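June, bench notes, started after the second coffee

Back on the flooring job, and I'm glad of it after so long at the desk.
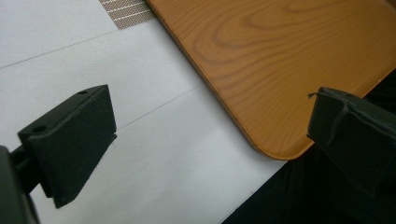 I spent the first hour just deciding where things go, which I always underestimate. Yannick Marchal wants the Ternavov board tried against the pale tile before we commit to anything for the Brivar hallway, and he's right that a sample held up in the hand tells you very little. You have to put it down on the floor and walk past it a few times, on the way to the sink and back, and catch it when you aren't thinking about it.

My feeling so far is that the orange-brown is warmer than I remembered from the catalog, and I like it better for that. Against the white-gray it does shout a little. Laid on the diagonal it seems calmer to me than laid square, though Yannick will say I only think so because I'm fond of diagonals (I am, and he's had to cut enough of them to have an opinion). The grain finish is doing most of the work. With a plain brown I think the whole thing would look like a shelf somebody forgot to put up.

The woven matting is still in the running for the doorway end. Beige and brown together sit nicely between the other two, and I'd be happy to let it do the joining so we can skip the metal strip. I'll ask Panagiotou what widths they carry - last time it took them ages to answer, so better to write today.

Sums, before I lose the envelope: the hallway run is 277 cm, and if we give 40 of that to matting we're left with 237 for board. Boards come at 200, so there's a join whatever we do. I'd put it at the far end, under the coat hooks, where it gets the least light.

Still to do:

- write to Panagiotou about widths
- look at the board again after 4, when the sun comes around
- find the Genent edging samples, last seen in the blue drawer
- ask Yannick for 2 more offcuts, longer ones if he has them

I'm leaving the board down overnight so I can meet it fresh in the morning.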